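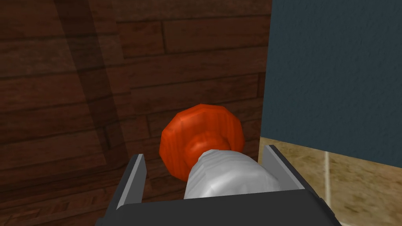 White cylindrical shape with creases, held from both sides (computer rendering)

Home & Garden Help > Walls, Floors and Ceilings

How do I brighten a dark paneled hallway without ripping everything out?

hallwayblues
Viewed 472 times

Hi everybody, I've been reading this board for ages and finally have something to ask. We moved into an older place in Kostia last December and we love it, drafts and all, but the upstairs hallway is wood paneling on both sides from floor to ceiling, a reddish brown color, and it's like walking through a cigar box. It's not even four feet wide. There's one window at the far end and it faces the neighbor's chimney, so by 4 in the afternoon we have the light on. Previous owners painted the ceiling a dark green, which I'm sure they had their reasons for.

My husband likes the wood and I like it too in small doses, so I'd rather not tear it out, and we don't have the budget for drywall right now anyway. Can I paint just part of it? Would lighter trim help, or does that make it look stripey? I picked up a can of Brunner primer on clearance but I haven't opened it and I'm a little scared to start, to be truthful with you. We also have a runner my grandmother left me that is mostly navy, and I would really like to keep it up there if I can. Thank you in advance, and sorry this got so long!

maplestreetpainter

Welcome! Don't be scared of the can, but do the ceiling before you touch a single panel. I had a green ceiling in my own upstairs hall for years (a bit bluer than yours, I think) and when I finally rolled it a flat warm white I stood there at the top of the stairs grinning like a fool. It made so much difference that I left the walls alone for another whole year. You might find the same thing, and then your husband keeps his wood and you've spent one weekend and the price of a gallon.

If you still want to go further after that, wash the paneling first, and I mean properly. Hallways collect hand grease at about hip height all the way down, and furniture polish builds up something awful. I use a degreasing cleaner in warm water, then a rinse, then I leave it overnight. Scuff it with a fine sanding sponge, wipe off the dust, and prime. Read the label on that Brunner, though! If it isn't a stain-blocking primer, take it back or save it for a closet. Reddish wood will bleed pink right through ordinary primer and you'll be on your third coat wondering what you did wrong. Ask me how I know.

One thing a lot of folks like is painting the lower part up to a chair rail and leaving wood above it, or the other way around. In a hall that narrow I'd put the light color on top, where your eyes go. Tape off a section by the stairs and live with it a few days before you commit.

As for trim, a strip of color along the edge of the panels can look very sharp. A blue that picks up your grandmother's runner would be lovely, and I don't think it would look stripey if you keep it thin and use it in just the one hallway. 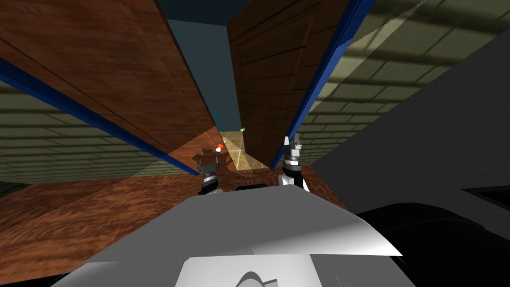 two_left_mittens

change the bulb lol. we had some 40 watt thing up there for years. put in a 700 lumen Hilent and it was like a different house. cost me less than lunch

oldhouse_on_the_hill

Seconding the bulb and the ceiling both, and I'll add a mirror. Hang a big one on the side wall close to the window, not at the dark end, so it has some daylight to throw around. Ours came from the Eko thrift shop with an ugly gold frame that I painted over, and it's still the first thing visitors mention when they come up the stairs.

I'd skip the semi-gloss, by the way. People will tell you shiny paint bounces the light, and it does, but it also shows every dent and nail hole in old paneling, and in a narrow hall you're looking at it from the side the whole way down. Satin wipes clean well enough for us, and we've had kids and a large wet dog through there.

If you do put up two or three small wall lights later on, space them evenly and keep them shallow. My brother-in-law took one off the wall with a laundry hamper.

And keep the runner! Navy on the floor is fine when there's something pale overhead. Put a good grippy pad under it, especially near the top step.

hallwayblues

Thank you all so much! Checked the can and it is NOT the stain-blocking kind, so back it goes. Ceiling first, then. I'm going to pick up the bulb tonight on the way home.

maplestreetpainter

Good luck, and put an old sheet over the banister before you start rolling. It spatters farther than you'd think.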